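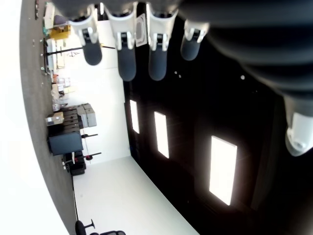

Figure 2. View from the wrist camera: white joint housings, dark grey fingertip pads.

Unit 12: Looking after the Kollow hand
Notes by Sofia Tzanetos. Bench sessions with Dean Whitlock.

These notes cover the weekly check. Replacing a joint is in the next unit.

Before you start
Park the arm, press the stop and lock off the supply at the Zerkisano cabinet. Leave the wrist camera powered from the bench lead, as you will need its picture at the end.

Fingertip pads
The pads are rubbery and pick up dust. Wipe each one with a damp lint-free cloth — no solvent, it hardens the surface. Look for nicks and for lifting where the pad meets the finger. A lifted pad is changed, never glued.

Joint housings
Brush out the slots with the soft brush from the kit. Do not use the air line, which pushes grit inwards. Bend each finger by hand through its full travel and feel for rough spots. If one finger is stiffer than its neighbours, write down which joint and stop there.

Camera check
Wipe the lens and open the live view in Sepp. The room may appear on its side, depending on how the wrist is parked. Fingers will fill a good part of the view when the hand is open. Compare with the stored reference; if the fingers have shifted, check the bracket screws before you touch the calibration.

Restart
Remove the lock, release the stop and run program 386. It opens and closes the hand slowly. Fault 542 at this point means the finger cable is not fully seated — lock off again, reseat it and repeat.

Fill in the Hundora log sheet and initial it.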